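"I talk to it more than I should": a morning on the packing benches at Gundmont
2020-11-15

Nayeli Ticona has her sleeves rolled up before I've found somewhere to put my coat. She wants me to see the arm start up, and she doesn't want me to miss it because I'm fussing with a notebook. So I stand next to her behind the yellow line, coat over my shoulder, and watch it lift, turn its wrist one way and then the other, and settle. I'd seen plenty of these on film and never from a few steps away. I'll admit I grinned!

"Everybody does that," she says. "I did it as well, and I'd come in that day ready to hate it."

Gundmont's packing hall in Irnthorpe sends out household bits and pieces for small shops that don't have a warehouse of their own. Most of it is light and most of it goes in the post. Ticona has been on the benches long enough to remember when the orders came through on paper slips clipped to a board, and when a very good day was 800 parcels out of the door. The best day since the arms went in was 1086. She gives me that number twice, and the second time she makes sure I've written it down.

The project is called Kamus, a name that came down from the office and stuck. It began in September with one arm at the far bench, doing nothing anybody could sell. It picked things up and it put them down. Ticona was one of the people asked to sit with it and mark the good goes and the bad ones, and to guide it by hand when it got into a muddle.

"You hold it by the wrist and you show it," she says. "It's like teaching my niece to ice a cake. You can't say 'gently' to it. You've got to do gently, and do it again, and do it from the other side." She laughs. "I never knew how much I was doing with my hands until I had to do it slowly for a machine. I turn everything a tiny bit before I lift it. Did you know you do that? You do it too, I bet."

(I went home and watched myself unload the shopping. I do.)

What the arm does now is the part of the job that people's shoulders complained about: take the piece from the surface, carry it across, set it down the right way up for whoever is closing the parcel. It has a small camera down by the gripper, and Ticona is very fond of the view on the screen beside the bench. From that close, a plain white thing is a big pale patch with soft sides and not a word on it to help. She thinks it's marvellous that anything can be done with so little to go on.

"I've got my glasses and the whole room and the radio to tell me what time it is," she says. "It's got that."

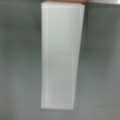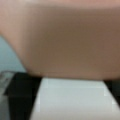 Over tea, one of the other packers told me that the screen was the best thing about the whole business and that they'd have had it put in even without the arm. You could look up and know at once why it had stopped, they said, and before the screen came everyone had stood there guessing and feeling daft. The same packer wasn't as keen on the noise, and would like it written down somewhere that the arm was still slower than a good pair of hands on anything soft.

Ticona agrees about soft things. She makes a face when I bring them up. Anything that sags or slides about inside its wrapping still goes to a person, and so does anything with a handle in an awkward place, and so does all of the gift wrapping, which she would fight for if she had to. "They can have the lifting. They're not having my ribbon."

I asked whether people had been worried. Of course they had, she says, and she doesn't skate over it. There were 12 of them on the early shift when Kamus was announced and the first meeting was a quiet one. Two have since moved across to returns, by choice as far as she knows, and one has left for a job nearer home. The rest are still here. What she'd have liked is to be told earlier, and told by somebody who had stood at a bench. The answers got better once the arm was in the room and people could put a question to the thing itself, so to speak.

"It's easier to be sensible about something when you've seen it drop a box on its own foot," she says. "It hasn't got a foot. You know what I mean."

Her own day looks quite different. She used to do the same bench from start to finish. Now she does a stretch of packing, then a stretch minding two arms, then 30 minutes with the new starters, who are shown how to stop everything before they are shown how to start anything. The software is from Srisuk, and when it changes she reads the notes first and puts them into ordinary words for the others. Nobody had asked her to write anything at work before this. She's got a folder of it now, with drawings, and the drawings are really good. There's one of a gripper coming in too low that could go on a wall.

Pay came up, and she was careful. Minding the arms has been given its own rate, after some back and forth. The part about who covers when a minder is off sick hasn't been settled, and until it is she'd rather I didn't make the place sound like a holiday camp. Fair enough. The heating was off in one corner and the biscuits were terrible.

But her wrists don't wake her at night any more, and she tells me this in passing, halfway through explaining something about trays. I had to ask her to go back to it. She shrugs. She used to sleep with a splint on the right one. It's in a drawer now.

Before I go she lets me guide the arm myself. It's lighter than I expected and it comes along with you, and I bring it down crooked, and she reaches over and straightens my hand.

"Again," she says. "Slower."

Comments (4)

benchside
Good to read one of these where somebody asked about the pay. We got arms last year and the cover question is still going round and round at ours.

Marrow Lane
The bit about turning things before you lift them! Just tried it with a tin of beans. She's right.

old_hand_60
Slower on soft goods, yes, and it will be for a good while yet. What happens on the early shift when both arms stop at once? Would have liked that asked.

benchside
@old_hand_60 at ours you pack by hand till they're back. Same as before, only with more people watching.

Contact us | © 2020 All rights reserved | Back to top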